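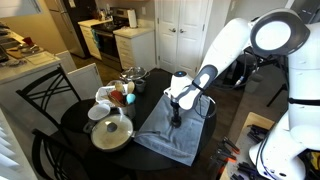 Sorcha Fitzgerald, robot learning researcher, Tevura project

Print this post | E-mail to a friend

I've been promising to write up our July result, so here goes! We trained one policy on 2,774 demonstrations and then a second on a hand-picked 131, and the small set held up far better than I'd dared to hope — I owe Harsh a very nice lunch.
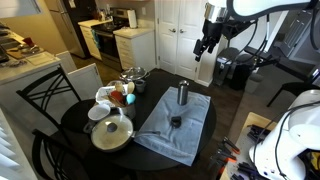

Picking the 131 was slow work, mostly an argument between Harsh and me over what makes a demonstration worth keeping. We settled on variety in how the arm approaches an object. Something like the tumbler standing up on the towel can be reached from plenty of directions, and our big set kept repeating the same few.

Contact Sorcha | © Tevura | Back to top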